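Hi, I'm Nelu Barbu, and this is the page where I'm supposed to tell you who we are. Andutura is a small robotics group. Booker Fitzsimmons and I started it with two desks and one very stubborn gripper, and we've grown to 4 people since then (the gripper is retired).

## What we work on

Glass! Robots are bad at it. Depth sensors look straight through a bottle and report the wall behind it, so the arm reaches for a spot where there's no bottle at all. Our method, Silen, skips the depth map and learns from plain color views, including all the bent, tinted junk you see through a curved side.

We teach it by hand. Booker or I guide the arms through a pick, and Silen learns from the recordings. Our first version needed 1000 of them before it was any use, and the current one gets by with 300. Clear glass is still our worst case, colored glass goes much better, and I'd love to tell you why, but we're still arguing over it.
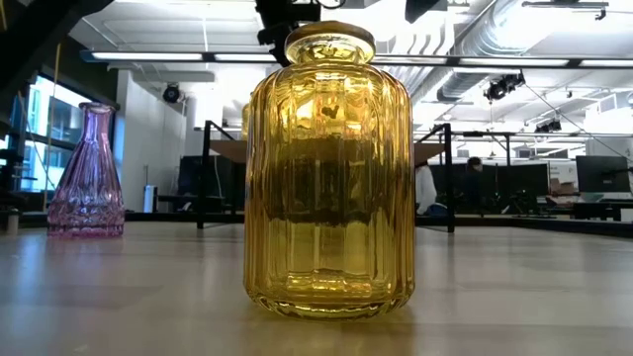
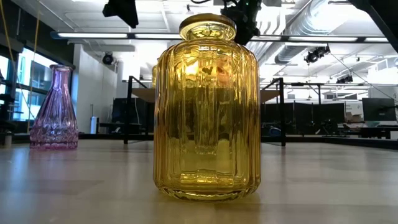
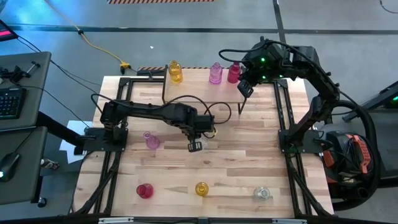 Amber jar and pink bottle in the first two, both arms and the whole mix of colors in the last.

## Come say hi

We like visitors, and we really like odd bottles. If your grandmother has a weird decanter she can spare, bring it along! Booker handles visits, and I answer the questions about Silen, usually at too much length.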